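Projet de groupe, semestre 2 : quand une PME part s'installer à l'étranger
Rapport individuel, 20 juin 2022

Bon, je commence par avouer que je n'ai pas choisi ce sujet par passion ! Il restait deux thèmes sur la liste, et l'investissement direct me faisait moins peur que la couverture de change. Finalement j'y ai passé bien plus d'heures que prévu (et mes colocs aussi, à force de m'entendre parler de droits de douane).

Notre cas, c'est Celtier, un petit fabricant de pièces pour l'électroménager qui a racheté en août un atelier à l'étranger, Quintana. Prix payé : 727 000 euros, dont 96 000 pour les stocks. Sur le papier ça paraît simple, une boîte en achète une autre. Sauf que Celtier vendait déjà dans ce pays par un distributeur, Ladomari, et qu'il a fallu décider quoi faire de lui : le garder, le payer pour partir, ou le laisser devenir concurrent.

J'ai lu les comptes sur trois exercices et j'ai appelé l'entreprise deux fois. La première fois je me suis embrouillée entre marge brute et marge d'exploitation, la honte. La deuxième, j'avais mes notes, et j'ai pu demander pourquoi ils n'avaient pas simplement ouvert un bureau. Réponse : les clients locaux voulaient des délais courts, et le transport mangeait tout le bénéfice sur les petites commandes. 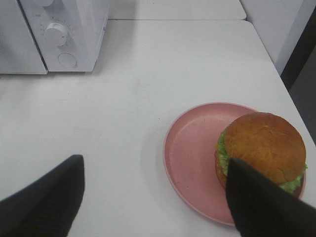 Rania Smadi m'a répondu, en relisant cette partie, que je donnais trop de poids aux délais et que le vrai déclencheur était le taux de change : avec une monnaie locale aussi basse, l'atelier était bon à prendre, et l'année suivante il aurait coûté beaucoup plus cher.

Elle a en partie raison, je crois. J'ai refait le calcul avec le taux de l'année d'avant et on arrive à environ 2000 euros d'écart par salarié repris, ce qui n'est pas rien. Mais ça n'explique pas pourquoi Rultura, l'autre candidat au rachat, a laissé tomber avec le même taux sous les yeux ! Je garde donc les deux explications dans le rapport, avec les délais en premier.

Reste le tableau des 639 commandes, que j'ai mis en annexe. Il manque encore la colonne des frais de port, je l'ajoute avant la soutenance.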